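Ticket 421: Door contact on office entry reports open when closed
Product: Kengate access panel, firmware 110
Status: Resolved

Symptom: Panel logs "door held open" every night after 11 p.m. The door is latched at the time. Lock and reader work normally. Alarm clears without input between 6 and 7 a.m.

Checked so far: Swapped the Brallitz contact for a new one, no change. Measured loop resistance at the panel during the day, 500 ohms, within spec. Cable run to the Dunne junction box is 25 meters, no splices found.
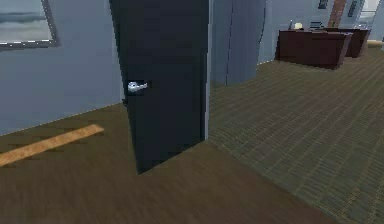
Update: Left a meter logging on the loop overnight. Resistance climbs past the panel threshold once the heating drops to its night setting. Opened the junction box and found terminal 3 finger-tight. Re-stripped the conductor and tightened the screw.

Update 2: Four nights with no held-open events. Debounce time set back to default; it had been raised in October as a workaround. Rida event export attached. Closing.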